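**Can it pack my lunch yet?** (notes for the Friday talk, Clarkton library)

*Slow down at the start. Say hello to the folks in the back.*

- Thank Åsmund Holmgren for the invitation and for the very good coffee.
- Open with the question my aunt in Kindby asks every single time I see her: when is one of these things going to do my kitchen for me? I love that question, and I've been giving her a mushy answer for years, so tonight I'll try to do better!
- Shop floor first. The packing line at Brovudcombe moves over 506 boxes an hour, and it does it beautifully, but every box is the same box. (Pause here, let them think about their own fridge.)
- Then home chores. Dishes, socks, fruit. Everything is a different shape, half of it is squishy, and somebody has always moved the bowl.
- Ask for a show of hands: who has squashed a raspberry this month? Mine goes up too.

*Next slide. Leave it up a good while, people like to look.*

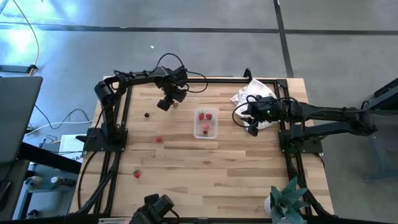
*Berries in the container, berries still on the table, one arm on each side.*

- Talk about grip. A strawberry forgives you a little and a raspberry doesn't forgive at all, and your fingers know that without being told.
- My own scorecard, out of 100, for "would I leave it alone with the groceries": 67 for boxes and cans, 15 for soft fruit. These are my gut feelings, so say so out loud.
- Chraibi story if there's time (the short version, please).
- Answer for my aunt: some of it, slowly, with you in the next room.
- Questions until 8:30, then help stack the chairs.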